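Care of the Hand-Held Gripper: Workshop Tips
Londstead Training Rooms - Equipment Pages

These tips apply to the hand-held grippers issued for cloth work in the Londstead rooms. They cover daily cleaning, pad care, screw checks, the trigger and the side cap. They don't cover the charging cabinet or the recording computers, which have their own pages. Users who hold the older Mondal units should read the last section first, as several steps differ.

Before the first session

Place the gripper on a clean towel with the fingers pointing away from you. Look at both pads in good light. The textured face should be even from the base to the tip, with no shiny patches. A shiny patch is a worn patch, and a worn pad will let jersey slide out while still holding a towel well enough to pass a quick test.

Lint is the most common fault in cloth work. It packs into the texture of the pads and behind the brackets, where it cannot be seen from the handle side. Brush the pads with a dry toothbrush, working from the base toward the tip. Follow with a cotton cloth dampened with plain water. Alcohol wipes are not permitted on the pads. They dry out the surface, and a pad that has been wiped with alcohol every day will not last a month.

Open and close the trigger ten times with nothing between the fingers. The movement should be smooth in both directions, and the fingers should return to the same open position each time. If one finger lags behind the other, do not force it. Lint at the pivot is the likely cause, and a puff of air from a hand bulb will usually clear it. Canned air is too strong for this purpose and drives lint farther in.
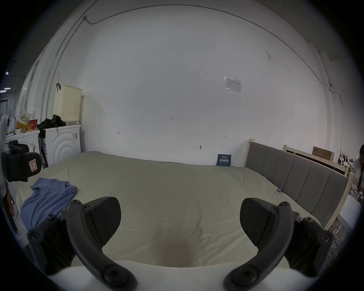

Screws on the finger brackets should be checked with the hex key kept in the lid of the case. Turn each one only until it resists. The screws thread into a soft insert, and an insert that has been stripped cannot be repaired in the room - the whole bracket must be sent back to Skosico, and the wait has been as long as three weeks. A screw that works loose more than twice in a week should be taken out, cleaned, and refitted with one small drop of removable threadlocker. Allow it to stand overnight.

After any bracket has been removed, the gap between the pads has to be set again:

Close the fingers slowly on a single sheet of printer paper.
Pull the paper gently from the side. It should drag evenly and come out without tearing.
If it slips out at the base but holds at the tip, loosen the two rear screws, let the pad settle, and tighten again.
If it holds at the base and slips at the tip, repeat with the front screws.
Test once more with a thin T-shirt. Paper alone is not a sufficient test.

Pads

The pads currently in stock are supplied by Relilo in sealed pairs. Always change both pads at once, even when only one is worn. A new pad set against an old one grips unevenly and twists the cloth as the fingers close, and the user then tends to squeeze harder, which wears the new pad faster than it should.

Pads are replaced at 4,000 closings. The count is shown on the service screen when the gripper is docked. One unit was changed early last October, at 3,287 closings, after a run of heavy denim, and early changes of this kind are acceptable if they are written on the card. Late changes are not. Keep used pads in the gray envelope in the case until the card has been signed, then discard them.

New pads have a slight film from packing. Wash them in lukewarm water with one drop of dish soap, rinse, and leave them to dry on a rack. Do not place them on a heater or in direct sun. Fit them only when fully dry.

Working habits that spare the fingers

Most wear can be avoided at the bed or table. Take hold of a garment at a seam or corner, where the cloth is doubled, and close the fingers before lifting. Dragging a half-closed gripper over a sheet to gather up cloth scrapes the pad tips and pulls threads from the sheet as well. Fitted sheets should be smoothed before a session, as the fingers will otherwise pick up the sheet together with the shirt.

Zippers, metal buttons and rivets should be kept out of the pads. Turn such items inside out or begin from the opposite edge.

Keep the wrist straight and let the elbow move. A bent wrist brings the fingers down at an angle, so that one pad takes nearly all of the pressure. Users who find one pad wearing faster than the other should look at their own grip before they look at the screws.
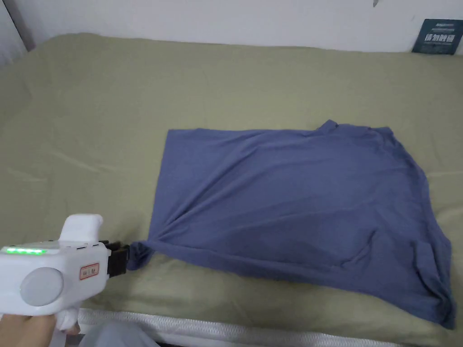 The trigger needs no oil. Oil has been found on the trigger of returned units more than once, and it travels along the housing and ends up on the cloth. If the trigger squeaks, clean along its edges with a folded piece of dry paper and try it again. A squeak that remains after two cleanings should be reported - it is often the return spring rubbing, and the spring is a stocked part.

The round cap on the side of the body is to be left closed during ordinary care. Wipe it along with the rest of the casing, using a soft cloth and plain water, well wrung out. Do not spray any liquid directly onto the body. Wipe around labels with light pressure only, and never peel one off to clean under it, as a unit with a missing label cannot be matched to its card.

Indicator lights should be wiped with a dry cloth. A dull row of lights is commonly a matter of hand cream or dust. If the lights remain dull after wiping, note it on the card and dock the unit for a full check.

At the end of the day

Brush the pads once more while the lint is fresh. Leave the fingers open in storage. A gripper put away closed will take a set in the pads, and the first hour of work on the following day is spent with a poor grip.

Store the unit on its side in the foam tray, never on the fingertips. Cases are to be kept off the floor and away from washing machines in use. Steam and detergent dust both shorten the life of the pivots, and the shaking of a spin cycle will loosen screws that were tight in the morning.

Once a week, on Sunday if the room is closed, remove the foam tray and vacuum the case. Lint in the tray goes straight back to the pivots.

Writing up the card

Each unit has one card. Enter the closing count, any screw that needed turning, and any part that was changed. Short entries are preferred. "Left rear screw, quarter turn" is enough. Please do not write "OK" across several days at once. Cards with gaps have made it very hard to trace a fault to its start, and one unit was in the shop for most of a month at 1,740 closings while its history was pieced together.

Older Mondal units

The Mondal units have softer pads and a stiffer trigger. Brush them dry only, with no damp cloth. Their pads are changed in pairs in the same way, but the paper test must be done with two sheets. They have no service screen, so the user keeps the count by session on the back of the card, allowing 130 closings for each full session. Spare pads for these units are nearly used up and will not be reordered. When the last pair is fitted, mark the card in red and return the unit to the Londstead store at its next pad change.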